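동아리 로봇 대회, 점수표부터 바꾸자

학교 로봇 동아리에서 집게 팔로 물건 옮기기를 지도한 지 몇 해가 됐다. 올해 과제는 어두운 줄무늬 탁자 위에서 연분홍 플라스틱 숟가락을 집는 일이다.

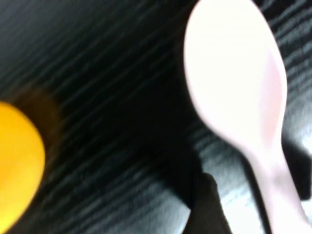

빠르기만 재는 대회

우리가 나가는 드룰빌 학생 대회는 제한 시간 안에 옮긴 개수로 순위를 매긴다. 한 번 떨어뜨려도 감점이 거의 없다. 그러니 학생들은 팔의 속도부터 올린다. 손목 카메라 화면이 흐려져 숟가락 윤곽이 뭉개져도 속도를 줄이지 않는다. 줄이면 순위가 내려가기 때문이다.

나는 이 채점 방식이 수업을 망친다고 생각한다. 숟가락은 쉬운 물건이 아니다. 손잡이는 가늘고 머리 쪽은 넓다. 조명이 강하면 표면이 하얗게 날아가서 원래 색이 잘 잡히지 않는다. 집게 손가락 두 개를 손잡이 양쪽에 맞추려면 접근 각도를 따로 잡아야 한다. 이런 문제를 붙들고 있는 학생이 점수표에서는 그냥 느린 학생이 된다.

기록을 남기는 팀에 점수를

지난 학기에는 동아리 안에서 규칙을 바꿔 보았다. 팀마다 시도를 25회로 제한하고, 실패할 때마다 원인을 한 줄씩 적게 했다. 노출, 각도, 속도, 집는 힘 가운데 무엇이 문제였는지 쓰면 된다. 처음에는 불만이 많았다. 8월쯤 되자 학생들이 노트를 서로 빌려 보기 시작했고, 카메라 노출값을 고정하자는 말도 학생 쪽에서 먼저 나왔다.

반론도 있다. 대회는 관객이 보는 행사이고, 기록장을 채점하려면 심사 시간이 길어진다는 것이다. 맞는 말이다. 그래도 총점 500점 가운데 일부를 기록장에 떼어 주는 정도는 할 수 있다. 옆 도시의 프린덤 대회는 몇 해 전부터 그렇게 하고 있고, 참가 팀이 줄지도 않았다.

장비 이야기도 해야겠다. 대회가 속도만 보면 학교는 더 빠른 모터를 사야 한다. 우리 동아리는 옹가트 보급형 팔을 쓰는데, 속도로는 상위 팀을 따라갈 수 없다. 예산이 적은 학교가 잘할 수 있는 부분은 관찰과 조정이고, 지금 점수표에는 그 칸이 없다.

다음 대회 규정 의견 수렴이 곧 시작된다. 나는 시도 횟수 제한과 기록장 배점, 이 두 항목을 써서 낼 생각이다. 다른 학교 지도교사들도 의견을 내 주면 좋겠다.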